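# Almohadillas de sutura: ¿con sangre simulada o en seco?

**guido_leone** escribió:

¡Buenas a todos! Vengo del hilo de los nudos y me quedé con ganas de abrir este, porque estoy contentísimo con el cambio y quiero saber cómo lo hacen ustedes. Toda la vida practiqué en seco: almohadilla limpia, corte limpio, hilo que se ve perfecto. Me salían unos puntos preciosos (modestia aparte) y pensaba que ya estaba. Hasta que en el taller nos pusieron fluido rojo en la herida y fue como empezar de nuevo, ¡pero en el buen sentido!

El rojo te obliga a decidir dónde está el borde. En seco lo tenés dibujado. Con fluido, el extremo ancho se difumina, queda como un halo, y si no lo pensaste antes vas a entrar demasiado cerca o demasiado lejos. El otro extremo, el finito, es mucho más amable, y yo ahora siempre miro los dos antes de tocar nada. También aprendí a querer las manchas. Una gota que cae lejos del corte se absorbe y queda ahí, redonda, distrayendo todo el rato.
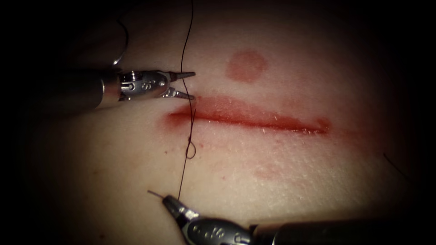
### Re: ¿con sangre simulada o en seco?

**Nazareno Sartori** escribió:

Qué lindo hilo, Guido, aunque no te compro todo. El fluido me encanta para alguien que ya tiene la mano hecha. Para el que empieza me parece una complicación gratuita: está peleando con la aguja, con el largo del hilo, con la tensión, y encima le escondés el borde. Yo los primeros 50 puntos los haría en seco sí o sí. Después, todo el rojo que quieras.

Y lo del halo depende muchísimo del material. Con las planchas Flevano el colorante se corre apenas lo ponés; con las de Isteck a mí me aguanta bastante mejor, sobre todo si cargás poquito y esperás un rato. ¿Vos qué estás usando?

### Re: Re: ¿con sangre simulada o en seco?

**guido_leone** escribió:

La del taller no sé de qué marca es, pregunto. En casa tengo una Flevano y sí, ¡se corre una barbaridad! Le pongo el fluido con gotero y aun así. Lo de los 50 en seco me parece mucho, para mí con una tarde alcanza. La mano se acostumbra a lo fácil y después cuesta sacarle la maña.

### Hilo negro, por favor

**puntosimple921** escribió:

Me meto con otra cosa que para mí pesa más que el fluido: el color del hilo. Usen negro. Probé azul y violeta y sobre una superficie clara se ven bien hasta que pasan por la zona roja, y ahí los pierdo. El negro lo sigo siempre, incluso cuando hace esos arcos enormes que se levantan de la herida y vuelven a caer donde menos conviene. Me fascina mirar el bucle, se aprende un montón de ahí: si sube muy alto, casi siempre dejé demasiado hilo del lado largo.

Ah, y corte recto para practicar esto. Los curvos son divertidísimos pero con el recto comparás un punto con el siguiente sin hacer cuentas. 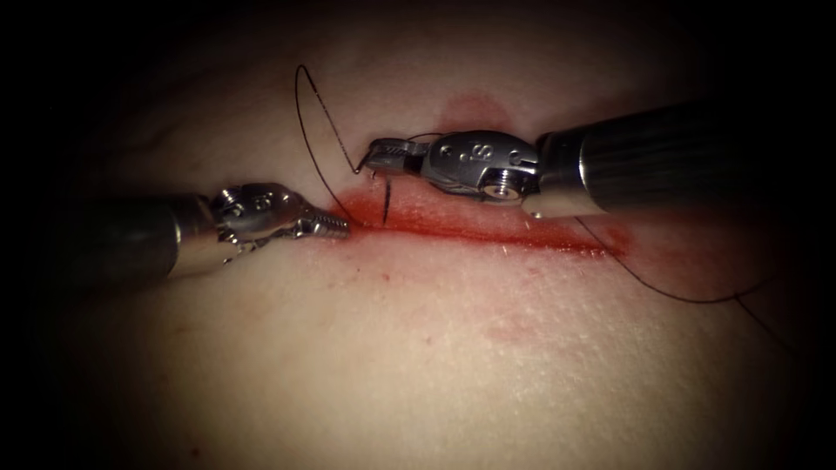
*Villa Okum, 2 de enero de 2026*

**marga_costuras** escribió:

¡Feliz año, gente! Leo el foro hace siglos y este tema me sacó del silencio. Coincido con lo del negro y discrepo con lo del corte recto, lo siento, puntosimple921. Yo arranco con una curva suave desde el primer día. Te obliga a girar la muñeca un poquito en cada punto y a mirar el ángulo de entrada, que con el recto uno repite de memoria. Llevo más de 90 cierres en la libreta y los que mejor me quedaron son todos de curvas.

Otra cosa que disfruto una enormidad es practicar sobre una superficie combada en lugar de plana. Los bordes se abren solos, la tensión se nota enseguida. Y si el material tiene textura, mejor todavía. Cuando hay poros y plieguecitos uno tiene referencias para medir a ojo la distancia al borde, cosa que en una plancha lisa no pasa.

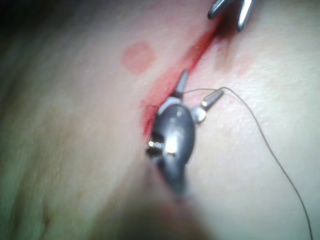

Lo que sí hago siempre es acercarme mucho a mirar antes del primer punto. Busco dónde se junta el rojo más oscuro, porque en mis cortes suele ser la parte más abierta, y empiezo por ahí o justo al lado. Sé que hay quien prefiere empezar por la mitad y repartir. Lo intenté y me quedaban unas orejitas espantosas en las puntas.

### Re: Hilo negro, por favor

**Nazareno Sartori** escribió:

¡Bienvenida, Marga! Por la mitad, siempre por la mitad :) Las orejitas salen cuando el segundo punto queda muy lejos. Probá con 5 milímetros entre uno y otro y contame.

**marga_costuras** escribió:

Anotado, lo pruebo esta noche. Pero en curva, ¿eh?

**guido_leone** escribió:

Ya pregunté por la del taller y nadie se acuerda de la marca, el envoltorio se tiró hace meses. Si en febrero piden más, me fijo. Mientras tanto voy a probar lo de Nazareno en la Flevano, con menos fluido y esperando. ¿Cuánto es «un rato», más o menos?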